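Undero opens refillable marker and whiteboard program to schools and community rooms

CLALDALE – Whiteboard supplier Undero will begin taking orders in January for a refill and resurfacing program aimed at schools, libraries and community rooms across the Claldale area.

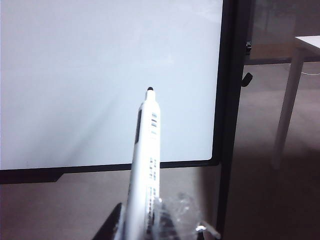
The program covers both halves of the problem that room managers raise most often with the company: markers that dry out before the end of term, and boards that no longer wipe clean. Customers can sign up for one service or both.

Under the marker service, Undero supplies white-barrelled dry-erase markers with replaceable tips and ink. Used markers go into a return carton kept in the office or supply cupboard. When the carton is full, it is collected on the next delivery run and the markers come back refilled. Each carton holds 50 markers. Black will be the only colour at launch, with blue, red and green to be added later in the year.

Markers that can't be refilled are taken apart at the Claldale warehouse. Barrels and caps are sorted for recycling and spent tips are thrown out.

The resurfacing service is for boards that ghost, meaning that old writing stays faintly visible after it has been erased. A technician cleans the board, checks the surface for scratches and applies a Brultix coating, which needs to be left overnight before the board is written on. Frames and rails stay in place and the board does not have to come off the wall. Boards with dents, lifting edges or rust behind the rail are not suitable, and customers will be told so before any work is booked.

Undero ran both services as a trial in 17 rooms over two school terms. The rooms included classrooms, a library study area and the upstairs meeting room at the Matić Centre. Staff were asked to keep using their boards as usual and to note when a marker was replaced.

"Most of what came back to us was still a perfectly good marker with an empty reservoir," the company said in a statement. "The boards were much the same. People had been asking for new ones when the surface needed a proper clean and a fresh coat."

Feedback from the trial led to some changes. The return carton now has a lid, and the tip has been made slightly firmer after teachers reported that the first version flattened with heavy use. Care instructions have also been cut to a single card that can be kept beside the board.

The card recommends a dry cloth or felt eraser for daily use and a damp microfibre cloth at the end of the week. Abrasive pads and solvent cleaners should not be used on a coated board. Markers are best stored flat with the cap on.

Resurfaced boards carry a 5 year warranty against ghosting in normal use. The minimum order for the marker service is 2 cartons.

Order forms and a full price list are available from the Undero office in Claldale. Site visits for resurfacing can be booked at the same time, with evening appointments offered for rooms that are in use through the day.

About Undero
Undero supplies and services whiteboards, pinboards and writing materials for classrooms, offices and shared rooms. The company is based in Claldale.

Media enquiries: Undero office, Claldale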